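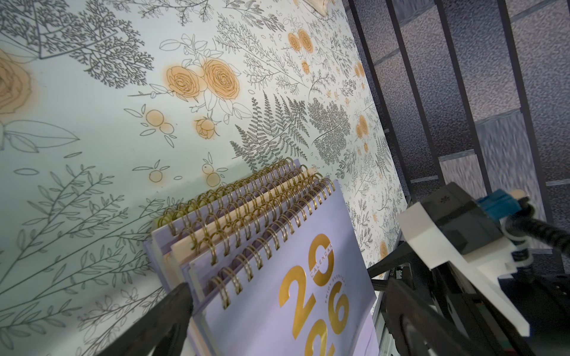
I've been a wall calendar person my whole life, so desk calendars are new territory for me and I've gone a bit overboard. It started when Arturo Pagano gave me one for my birthday and I realised I liked having the month right there beside my cup of tea, at the height where I'd look at it (the one on the pantry door got ignored from about February onwards, every single year). So when it came time to choose next year's lot for the family, I went looking for the little stand-up kind and ended up with a row of them. The lavender one at the front is my favourite colour of the bunch, and I love how the spiral-bound ones line up one behind another like books on a shelf. The orange roses and ferns underneath are doing nothing to make me a calmer, more minimalist person, and I'm fine with that!

A bit about where they go, for anyone who's asked. One lives in the kitchen, for bins and dentist and who has the car. One goes to Mum, who writes in hers with a fountain pen and then complains that it smudges. One is for my desk at work, and the last one is a spare until somebody in the family admits they'd like it - which somebody always does, usually in the second week of January after they've missed something.

I did look at the fancy ones first. There's a stationery shop called Triệu near the tram stop that does beautiful letterpress calendars, and Sutden had a nice plain grey one with the weeks numbered down the side. Lovely paper, both of them. But I want to be able to scribble on the thing, cross it out, spill a bit of coffee on the corner and not feel guilty. Something with a cheerful cover and a sturdy spiral does me perfectly well.

My one rule for the kitchen calendar is that it gets filled in all at once, in a single sitting, with the old one open beside it. Birthdays first, in pen. School terms next, then the rego and the insurance, then anything with a deposit on it. Everything else goes in pencil. Last year I did this on a Tuesday night with the telly on and wrote my sister's birthday into the wrong month, and she has been very gracious about it, by which I mean she has mentioned it at every family lunch.

The pens matter more than you'd think, too. Glossy pages want a ballpoint or a fine permanent marker, and gel ink will sit there looking gorgeous until you turn the page and find it printed on the back of March. I test on the very last page now, down in the corner.

So, the full set of four, lavender and peach included, with a gold 20 26 on the lavender covers that I'm rather taken with. The Monet tote was always going to get in on it, I carry everything in that bag.
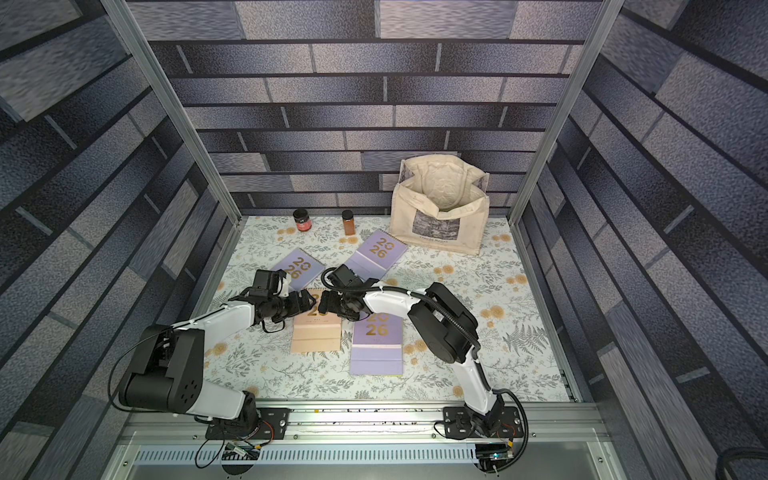 Trí Khúc wrote in to say that pencil is a mistake in a shared kitchen, because in that house anything in pencil is treated as a suggestion and gets rubbed out by whoever wants the car. Trí's lot use a colour for each person and a firm ban on erasers. I've tried colours, and the green pen went missing inside a week, but I might give it another go with the pens tied to the spiral.

If anyone has a good way of storing the old ones, I'd love to hear it. Mine are in a shoebox on top of the wardrobe and the lid stopped closing in June.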